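Thread by the Cusilville Water Diary
4 min read

1/ ok new year, new thread. I said back in July I'd write up what happened when I quit soda for 100 days and then never did. So here goes. typing this on the bus, forgive me

2/ Background: I was on 6 cans a day. Every day. Breakfast one was the worst habit, had it in the car before I was even awake. Didn't think of it as a problem - it was just what I drank, same as my dad did

3/ What got me to stop was a dentist bill. Not a small one. Two fillings and a crown, and she said come back in 8 weeks and we'll talk about the rest. THE REST

4/ Days one and two: fine. Smug even. Told everybody.

5/ Day three: headache right behind the eyes, snapped at a guy in the Erkow parking lot over a shopping cart. If you're doing this, cut the caffeine slower than I did. Get some tea in the house first. I had none, went to bed at seven

6/ The second week the headache went and the boredom started. Plain water is fine when you're thirsty. With pizza it's a punishment. I don't care what the fitness people say

7/ So I went looking for stuff to drink that wasn't soda and wasn't sad. Flavored water, fizzy water, the ones with a hint of something. Tried way too many. Lime won by a mile. Lemon tastes like a cleaned kitchen to me, sorry lemon people

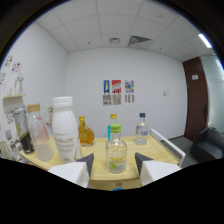
8/ RULES I ENDED UP WITH
- no cans in the house, at all, not even "for guests"
- something cold in the fridge door before bed
- read the back of the label not the front. "Natural" on the front, 6 teaspoons of sugar on the back, more than once
- if I'm out and I really want one I can have a small one. Used this twice. Second one I didn't finish

9/ Restaurants were harder than home. The refill just shows up! You say water and they say "just water?" like you've had bad news. I started asking for seltzer with lime and they stop asking. Some places charge for it, some don't, no pattern I can find

10/ Road trip to Fistitthorpe was the big test. Long drive, gas stations every hour, and gas station soda is the best soda, we all know this. Packed a cooler. Forgot the cooler on the porch. Drank warm tap water out of a thermos that still tasted of soup the whole way there and I was in a foul mood until dinner

11/ Things that changed: sleep, mostly. Was out by ten thirty most nights. Afternoon slump got smaller but didn't go away. Weight, hardly moved, which annoyed me, but I was eating a lot more crackers so

12/ Things that did not change: I still want one when I smell popcorn. Every time. Haven't been to the movies much

13/ Money. Didn't track it properly. The fancy waters cost more than the soda did, at first anyway, so don't do this to get rich. Went down once I started squeezing limes into the cheap store seltzer

14/ Somebody asked about diet. I tried swapping to diet a few yaers back and just ended up drinking more of it. Works for plenty of people, didn't for me, not arguing about it in the replies please

15/ Dentist again: nothing new since the last visit. She did tell me off about the limes though. Acid. Rinse with plain water after, don't sip it all day long. So now I have it with meals and that's it

16/ Where I'm at now, January 3, 2020: still off it, apart from one at a wedding and I'd do it agian, it was hot in that tent and the line for water was longer

17/ Next up is coffee creamer. Not looking forward to it. If you've got a good seltzer I should try put it below - nothing cucumber. My stop, gotta go

8 comments · 100 shares

© Cusilville Water Diary · Contact · Back to top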